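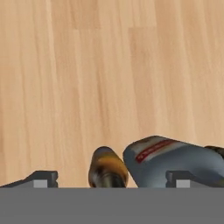 Opening walk, Memthorpe store, Wednesday, early shift. Filled in by Kanchan Tripathi, grocery lead. Comments are mine, so blame me for the length!

Marks: **OK** = fine, **FIX** = sorted on the walk, **OPEN** = needs someone after me.

## Back door and loading bay

- **OK** Bay door lifts and locks at full height. So much smoother now the runners have been greased, I did it twice just to enjoy it.
- **OK** Dock plate sits flat, no lip showing.
- **FIX** Shrink wrap on the floor by the baler. Night crew, you did a cracking job on the delivery, please give the floor one last look before you clock off.
- **OPEN** Yellow line by the bay is nearly worn away on the left side. Paint is in the maintenance cupboard, we just need a quiet evening and somebody with a steady hand.

## Stockroom

- **OK** Fire exit clear, and the push bar works. Tested from inside, alarm sounded, reset at the panel.
- **FIX** Two roll cages parked across the extinguisher point. Moved to the far wall. Cages go nose-in along the far wall, brakes on, every time.
- **OK** Top racking. Nothing hanging over, heavy cases all on the bottom two levels. Lovely to see, especially after last month.
- **OPEN** Cage 1058 has a front wheel that locks when you turn it. I've put a red tag on it. Please don't take the tag off because you're short of a cage! Rirent collect the faulty ones and swap them, and I've put the request in.
- **OK** Step stools, all feet present, none wobbling.

## Pump truck and lifting kit

- **OK** Manual pump truck raises, holds and lowers. I left it up with a pallet of tinned tomatoes on for 15 minutes while I did the racking and it didn't sink.
- **FIX** Handle grip had slid down. Pushed back and taped. A new grip would be better, so I've added it to the order.
- **OK** Safety knives, all the guarded type. Spare blades locked away.

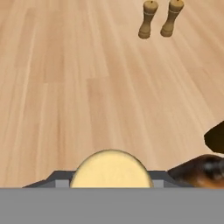

## Chillers and freezer

- **OK** Door release inside the walk-in freezer works. Go in and press it yourself when it's your turn, and take a colleague with you to stand outside.
- **OK** Freezer coats, clean and hung up. The new ones from Negi are brilliant, the cuffs really do keep the draught out.
- **OPEN** Chiller 2 has a drip at the back corner. Wet floor sign is out and there's a tray under it. Fakow are booked to look at the drain. Until then, empty the tray at each break and write your initials on the sheet.

## Shop floor

- **OK** Front mats flat, edges down.
- **FIX** Broken jar in the pickles aisle, swept, mopped and dried. Thanks to the lad on produce who stood guard without being asked.
- **OK** Shelf edges, no sharp ticket strips.
- **OK** End displays are stable, and you can get a wheelchair past every one of them. I pushed our own chair round to check.
- **OPEN** Light out above the bakery tables. It isn't dark, but the slicer is right there and I'd like it done this week.

## Checkouts and staff areas

- **OK** Belts stop when they should, all lanes tried.
- **OK** First aid box full and in date. Eye wash expires in March, so reorder in good time.
- **FIX** Kettle lead trailing across the canteen worktop. Tucked behind.
- **OK** Accident book in the office, pages in order.

## For the next lead

The whole walk took me about 40 minutes, and that included the mopping. If you're covering for the first time, come and find me and we'll do it together, I enjoy having company on these. You spot far more with a second pair of eyes, and people tell you things on the way round that they'd never bother to write down.

Four items open: bay line, cage 1058, chiller 2, bakery light. Please carry all of them over to tomorrow's sheet even if nothing has changed, and sign next to each.

Signed: K. Tripathi, 6.50 am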